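Progress report to the Doment Fund, covering May through November
Project: Safer Sidewalk Seating, Clirkbridge
Submitted by the Bendstead Street Safety Office

## Where the project stands

The grant pays for crash-rated barriers at outdoor dining areas along Derese Avenue, driver-side changes at the parking spaces that face them, and training for restaurant staff. At the end of November, 40 of the 70 dining areas on our list have permanent barriers in place. Another 9 have temporary water-filled units while we wait on utility clearances. The rest have been surveyed and are in the design queue.

We are behind the schedule in the original application, which called for 533 bollards to be set by the end of this period. The delay comes from two things: a shallow gas main under the north sidewalk between the rail bridge and the post office, and a supplier who shipped base plates drilled to the wrong pattern. The plates have been replaced at no cost to the grant. The gas main is a longer problem and is covered below.

## Barrier installation

Crews worked from the south end of the avenue up. Most sites took two nights, with digging on the first and setting and concrete on the second. Work started at 10 p.m. after kitchens closed and the sidewalk was open again by 6 a.m. Three sites ran over and lost a breakfast service. We met with those owners afterward and changed the sequence so that restaurants with morning hours are now done in the slow part of the week.

The spacing was set at four feet on center, which keeps out a passenger car and lets a wheelchair or stroller through. At corner sites we turned the line back along the side street for one extra bay. This was not in the approved drawings. The city engineer asked for it after reviewing crash reports from the past several years, in which a good share of the vehicles that left the road had been turning.

Several owners have asked whether they can hang planters or signs on the bollards. The answer for now is no. Added weight and hardware could affect the rating, and we don't have test results that say otherwise.
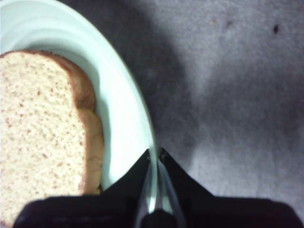

Claire wrote back on the owners' survey that the night work was quieter than she had feared, but that she still can't get a straight date for when the temporary barriers in front of her place will be swapped out. She would like a date even if it moves. Four other replies made the same point in different words. Starting in December, every restaurant with temporary units will get a short notice on the first of the month with its current place in the queue.

## Parking changes

Head-in parking directly facing tables was the biggest concern in the application. Pedal mix-ups tend to happen at low speed during parking, and a head-in space gives the driver a straight path to the curb. We have converted the spaces in the first four blocks to parallel parking. Wheel stops were added in the fifth block, where the street is too narrow for the other layout.

The conversion cost the avenue some spaces, and there were complaints. The merchants' association asked for a loading zone at the rail bridge to make up for part of the loss. The city approved it in October and the striping is done.

## Staff training

Training runs forty-five minutes and is held on site, usually before the dinner shift. It covers what to do in the first minutes after a vehicle strike: calling it in, moving guests away from the car and the building front, shutting off gas heaters, and keeping people from trying to back the vehicle out. Staff at most of the finished sites have completed it. Turnover is high, so we are preparing a one-page version that managers can go over with new hires. 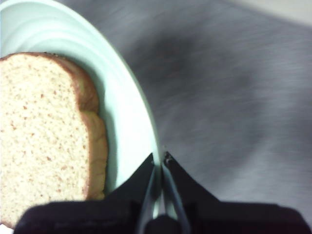
*Sliced bread on a round plate.*

## Budget

Spending is under plan for the period, mainly because of the delayed sites. Overtime for night crews ran higher than we estimated, and we covered it from the contingency line. We ask the Fund's permission to move the unspent design money into construction. No increase in the total award is requested.

## Problems and next steps

The gas main affects eleven sites. Standard foundations are too deep there. We are looking at a shallow-mount system that ties the bollards together in a wide, thin slab. It costs more per site and needs a separate sign-off from the utility, which has had our drawings since September. If approval comes by January, those sites can be built in spring. If it does not, we will propose heavy surface-mounted barriers for them and send a revised drawing set with the next report.

Work through the winter will depend on ground temperature. Parking changes in the remaining blocks will go ahead when the weather allows for paint.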